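O peso de um pacote

Nele Kettler dizia que um pacote de milho tostado é mais difícil do que um ovo. O ovo, pelo menos, tem sempre a mesma forma.

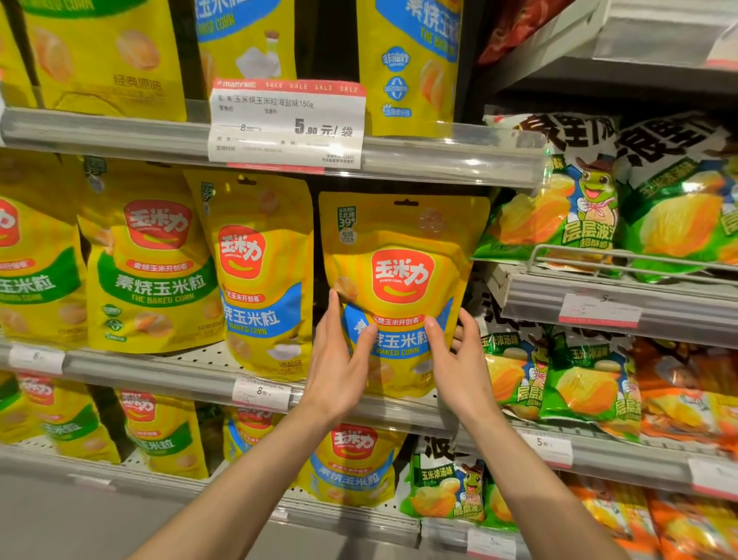 Volker Rieger não acreditava nela. Tinha chegado a Ristlow em agosto, com uma mala de Skisport que não servia para nada no verão, e queria trabalhar com coisas grandes: portas, caixas, carrinhos. Em vez disso, deram-lhe os gestos de pessoas nas prateleiras de supermercado.

O método era de Nele. Uma pessoa pega no produto com as duas mãos, a câmara fica à altura da cabeça, e depois o modelo aprende só a partir do momento em que o pacote ainda toca na prateleira. Tudo o que vinha antes, o caminho, a escolha, a hesitação, ela cortava.

— Cortas a parte mais humana — disse Volker, na primeira semana.

— Corto a parte mais comprida — respondeu ela.

Ele ficou a pensar nesta frase mais tempo do que devia. À noite, no quarto alugado em Binditz, via outra vez as gravações. Havia uma que ele já conhecia de cor: um saco amarelo, a mão esquerda encostada em baixo, a direita no lado, e o preço de promoção, 5,90, na prateleira de cima. Parecia-lhe que a mão esquerda sabia alguma coisa que a direita não sabia.

De manhã explicou isto a Nele, com muita vergonha, porque em voz alta soava como poesia.

Ela não se riu. Foi buscar os resultados da última experiência e pôs a folha em cima da mesa. O modelo treinado com os cortes dela deixava cair 7 pacotes em cada 30. Com os pacotes de batatas fritas era ainda pior.

— As duas mãos entram no modelo como iguais — disse Volker. — E se uma só segura, e a outra só decide?

— Qual decide?

— Não sei. Deixamos o modelo procurar.

Trabalharam mais de duas semanas nisto. O robô tinha o seu lugar no fim do corredor, diante de uma prateleira montada por eles, e o barulho dos motores entrava pela porta como uma tosse. Volker aprendeu a reconhecer, só pelo som, quando os dedos apertavam demais.

O segundo ensaio acabou às onze da noite. Nele escreveu o número a lápis: 3 em 30. Depois ficou calada e apagou o número, e escreveu-o outra vez, mais direito.

— Amanhã repetimos — disse ela. — Com outra prateleira.

— E os cortes?

Ela olhou para o ecrã, onde a gravação continuava parada no saco amarelo.

— Põe dois segundos antes — disse por fim. — Quero ver a mão a chegar.

Volker abriu o ficheiro e começou a procurar o sítio.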